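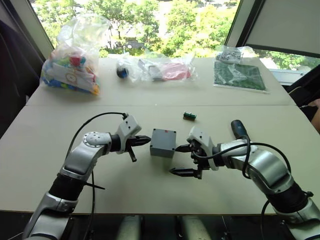
Fig. 6. Both grippers at the gray enclosure.

Section 4: Comparing finger sets on the enclosure task

This is the part of the guide we most enjoy. The enclosure task shows the differences between finger sets faster than any bench test we've tried, and you can get through two sets in a morning if the arms are already calibrated. Keyvan Shirazi wrote the first version for the Surkar controller, and the steps below assume that controller and the standard Ultano task file, number 2217.

Before you start
Finish Section 3 on both arms. Load the same profile left and right. Put the parts bags at the back of the table, clear of the elbows.

CAUTION: Keep hands off the near table while the arms are enabled. The stop button pauses motion but does not open the fingers.

1. Fit the finger set you want to try and tighten both bolts on each side. Run Zero Fingers from the Surkar menu.

2. Start with a single-tool hold. A cordless screwdriver is great for this – a rounded body shows right away whether the fingers are sharing the load. We use a Bosch GO. Close slowly, hold for 1000 ms, and look through the wrist camera. You want the tool upright between the two fingers. If it leans, open up and redo the zero before you touch the force setting.

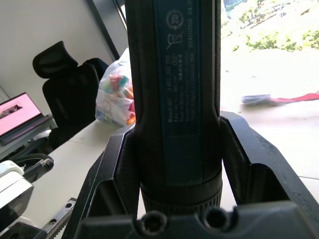 3. Save the hold as your baseline. Name it after the finger set, or you will mix them up later (we did).

4. Set out the enclosure box, its lid and the green circuit boards between the grippers. Leave room for the fingers to open wide on either side of each part. Check the cables now, too. A loop over the arm is fine, but it needs enough slack for the full reach.
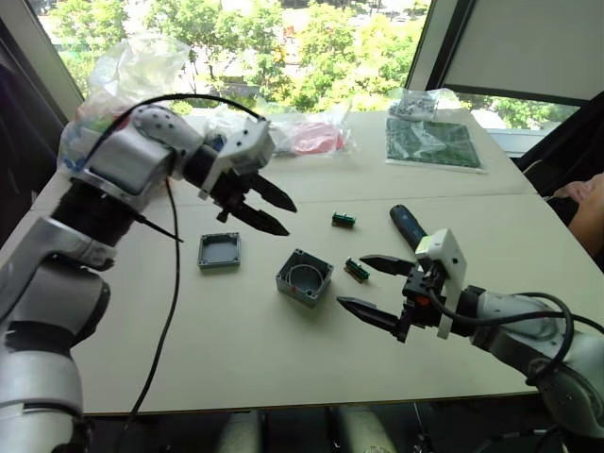
5. Run the task file at half speed. Watch the lid pickup closely, as it's thin and pointed fingers do very well there. Hooman Mahmoudi's Ghasemi pads grip the box walls better but struggle with the boards.

NOTE: Grastton brackets shift the camera view a little. Repeat the camera check from Section 3 after any bracket change.

6. Swap finger sets and go back to step 1. Keep the lighting the same, blinds included.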